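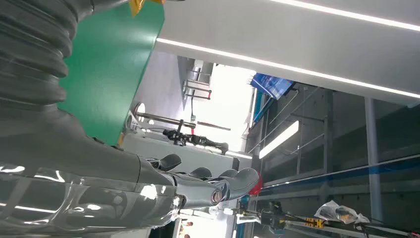

**Do we really need linear LED lights in a workroom?**

Possibly not. If your old fittings don't flicker and people can see what they're doing, keep them until they fail. Salespeople will talk about mood and productivity. Ask them how either was measured and the talk usually moves on to price.

**Why do long strips throw such harsh streaks on shiny surfaces?**

A bare strip is a long, thin, very bright thing, and anything glossy will reflect it as a long, thin, very bright line. A frosted cover softens it a bit. A matt worktop does more, and so does moving the table. We don't believe in "glare-free" fittings. Zirum sent us one to try and Elif Naz Keskin could still see it in her screen from every chair but one.

**Is a green tabletop easier on the eyes?**

People say so with great confidence. A mid green does bounce back less light than a white top under strong lighting, and you may find that more comfortable. So does a mid grey. Pick green if you like it, and look at a proper sample under your own lights before ordering. The little squares stuck in brochures are useless for this.

**Where should the wall screen go?**

Away from the strips, if there's any choice. Tilting it can shift a reflection off the part you need to read, though it may then land in someone else's view. Get two people to sit in the worst seats while a third holds the bracket. Do this before drilling.

**We have white walls and a white ceiling. Will the room look washed out?**

It might. White surfaces and bright strips add up quickly, and pale things against a pale wall get hard to pick out. Try switching off one row before you buy a dimmer. Taner Özkan did that at the Masance workshop in August and the dimmer is still in its box.

**The packet promises 19 years. Should we believe it?**

Read the small print. Claims like that tend to assume 3 hours' use a day, and a workroom is lit for far longer. They also tend to cover the diodes and say nothing of the driver, the part we end up replacing. Ask for the guarantee in writing and check who pays for the ladder work.

**Is it worth paying extra for "daylight" strips?**

Only if you match colours for a living. Bülent Oral thinks we're wrong about this and has told us so at length.

**How much will we save?**

Up to 100 lira a month was the figure quoted to us for one room. We haven't managed to find it on a bill. Work it out from your own meter, with your own hours.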